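May
By Mahfuz Gamage

DAWBER TO PLAY ULLHOLM WITH NEW ALBUM 'SALTIRIS'

Four-piece folk-rock band Dawber will open their summer tour at the Ullholm on the last weekend of May, playing their new album Saltiris from start to finish for the first time. Support comes from Nitadis, who will play a half-hour set with a string trio.

Dawber have spent most of the past two years off the road. Their last run of dates took in 14 towns and ended with a sold-out night at the Ullholm, and the band asked to come back to the same stage when the new record was ready. It was recorded in a former net loft on the harbour, mostly live, with the drums set up at one end and everyone else squeezed in at the other.

Saltiris is a louder record than the two before it. The fiddle is still there, but it now shares the lead with electric guitar, and the longest track, 'Pilot Ladder', runs to nearly nine minutes. Two of the songs are older pieces the band has reworked. One of them, 'Cold Haven', takes its words from a sailor's letter dated 1649 -- the tune is new.

The evening will be in two halves. Dawber play the album in the first, and after a short break they will return for a set of songs from the earlier records. The band have said they will take requests from the floor for the encore, within reason.

Nitadis will be known to some from the winter sessions in the upstairs bar. The duo play harmonium and tenor guitar and sing in close harmony. Their first EP is due in the autumn, and most of it will be heard on the night.

The Ullholm's main room holds 183 for this show, with seats at the sides and standing in the middle. Doors open at 7pm, Nitadis are on at 7.45pm and Dawber at 8.30pm. The music will finish by 11pm. Under-16s are welcome with an adult. There is step-free entry from the car park side, and seats can be held for anyone who needs one -- please ring the box office before the day.

Tickets are on sale now from the box office, with a limit of four per person. Any left over will be sold on the door. Copies of Saltiris on vinyl and CD will be on sale in the foyer.
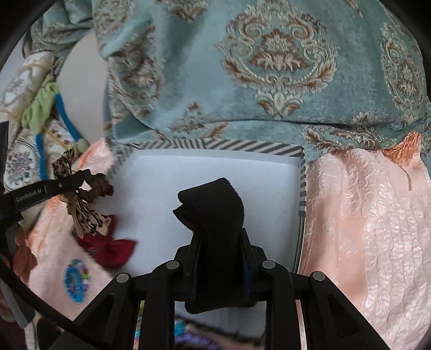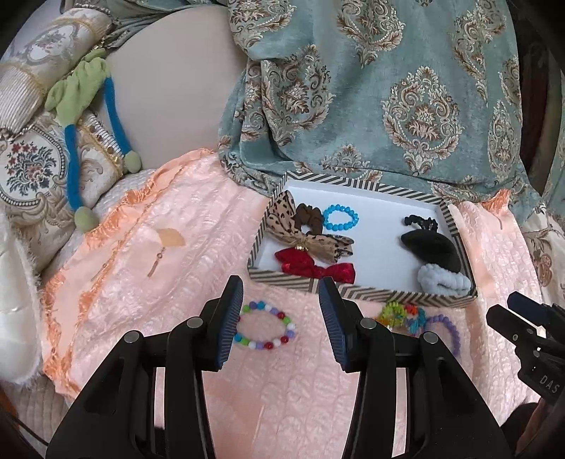

Ullholm Music News, No. 3

Press tickets and interview requests: please write to Mahfuz Gamage, care of the Ullholm box office, giving the name of your publication and your deadline. Dawber are free for phone interviews in the mornings during the week before the show.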